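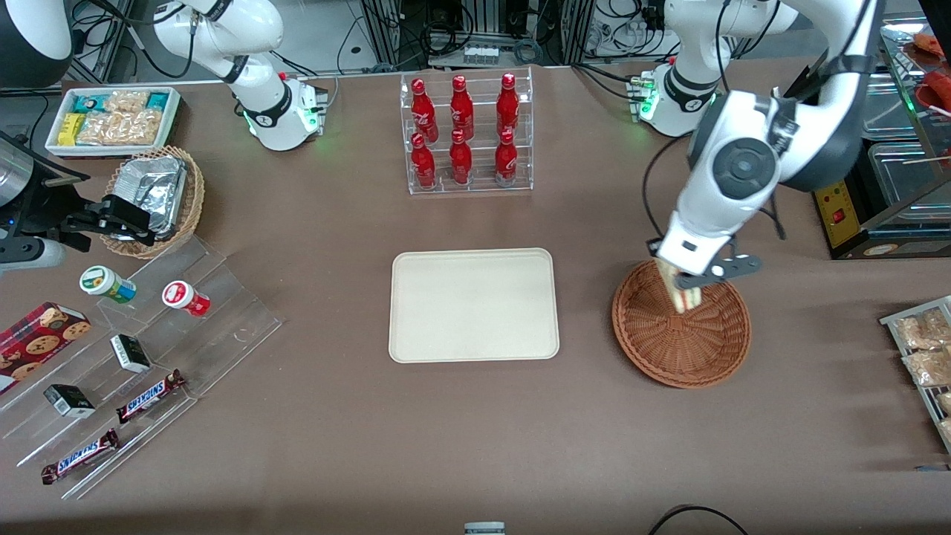 *Figure 1. Snack and drink counter with the centre tray and a round wicker basket.*

## 4. Setting up the counter and the price list

This section explains how to prepare a small self-serve counter for use with the Jivell price book. Please finish section 3 (connecting the label printer) before you start. The whole work takes 30 minutes if the goods are already unpacked.

### 4.1 Before you begin

You need:

- the Jivell terminal, charged
- one roll of Sivby shelf labels
- your supplier list from Pētersons or another wholesaler
- a soft dry cloth

**Note:** The price book holds 73 items in the basic version. If you sell more than this, ask for the extended version before you type in anything. Items cannot be moved from one version to the other.

### 4.2 Placing the goods

1. Wipe the counter and let it dry fully. Labels do not hold on a damp surface.
2. Put the tray in the centre, where the customer naturally lays down the goods for paying.
3. Put drinks at the back and low snacks in front, so every label can be read from the customer side.
4. Keep one basket free for the customer to collect in. Do not use the same basket for display goods. 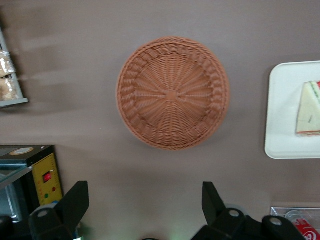 5. Leave a space of two hands between the tray and the terminal. The terminal cover opens to the side and must not touch anything.
6. Group items of the same price together. It is not required by the system, but it saves you labels and the customers ask less.

**Caution:** Do not place chocolate or other soft sweets next to the terminal charger. The charger becomes warm during normal use.

### 4.3 Entering the prices

1. Press **Book**, then **New item**.
2. Type the item name. Short names are better - the label shows only the first line.
3. Type the price with tax included. In Canada the tax can be different for snacks and for drinks, so check your own province first.
4. Choose the colour of the label and press **Save**.
5. Repeat for each item, then press **Print all**.

If the printer stops in the middle, do not press **Print all** again. Press **Continue**, otherwise you will have two sets of labels and it is easy to mix them up.

### 4.4 Checking

Take five items from different places of the counter and compare the label with the price on the terminal. When one is wrong, check the complete group. A common mistake is an old label left under the new one.

**Note:** Prices imported from a Jumetti file arrive without tax. Go to **Book > Import > Add tax** and do this one time only. The terminal does not warn you if tax is added twice.

For changes to this section please write to Gwenllian Kemeys, who keeps the master copy. Last changed January 7, 2022.

Daily closing of the price book is described in section 5.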